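Garba Shehu had heard every band in Camstead call its new single a turning point, so he listened to Skoltance's with his coat on.

"It's about surviving," said Ladi Jibrin, who played bass.

"Surviving what?"

She thought. "The tour?"

The tour had been 10 nights, 2 of them in Plirnville, where the bar sold 334 tickets by its own count. Garba had been at the bar. He would have guessed fewer.

The chorus came round again. Somebody had put strings on it.

"Who paid for those?"

"Seixas did them on a keyboard."

"They sound like it."

Ladi turned the volume up. He sat through the second verse, then the third, and on Monday he wrote that it was louder than the last one.

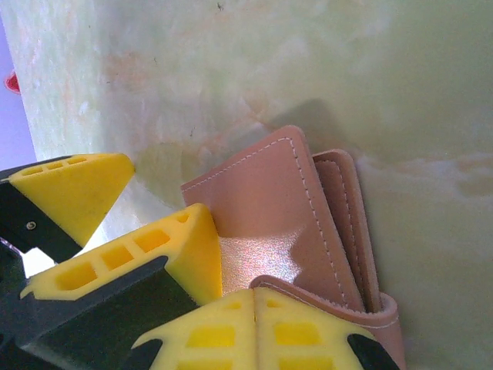
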